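Amorura Children's Library – Learning at Home Series

How Does a Cloth Get Clean and Dry?

38 shares | 2 comments

Every home has cloths. Some are used to wipe the table after breakfast. Others dry the dishes or clean up spilled juice. A cloth works hard, and it needs care if it is to last a long time. This page explains how cloths do their job, and how young readers can help to look after them.

What is a cloth made of?

If you look closely at a cloth, you will see that it is made of many thin threads. The threads cross over and under one another. This is called weaving. Other cloths are knitted, which means that the thread is pulled into rows of tiny loops.

Between the threads there are very small spaces. When a cloth touches water, the water moves into these spaces and stays there. We say that the cloth absorbs the water. A thick cloth usually has more spaces than a thin one, and so it can hold more water.

Why does a crumpled cloth dry slowly?

Water leaves a wet cloth by turning into a gas called water vapor, which mixes with the air. This change is called evaporation. It happens where the cloth meets the air.

When a cloth is crumpled, many parts of it are hidden inside the folds. Air cannot reach them easily. The outside may feel dry while the inside is still damp – and a cloth that stays damp for too long can begin to smell unpleasant.

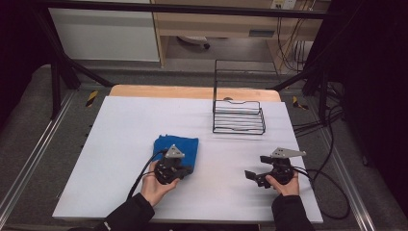
A crumpled blue cloth and an empty rack made of black wire.

A rack helps because it is mostly open space. Air can pass between the thin wires and reach both sides of a cloth that has been spread over them. A flat surface such as a tabletop lets air reach only the top.

Try it yourself

You will need 2 cloths of the same kind, a bowl of water and a rack. Please ask an adult before you begin.

Dip both cloths in the water and squeeze them well. Spread one cloth over the rack. Leave the other in a crumpled heap on a plate beside it. Touch both cloths after 3 hours and write down what you notice. Remember to feel inside the folds of the crumpled cloth.

Children in Gollitbridge carried out this test in November, with the help of their teacher, Chathurika Sivakumar. They repeated it near an open window and compared their results.

Words to remember

Absorb: to take in water or another liquid.
Evaporation: the change from a liquid to a gas.
Weaving: making cloth by crossing threads over and under one another.

Teachers may copy this page for use in the classroom.

498 people found this page helpful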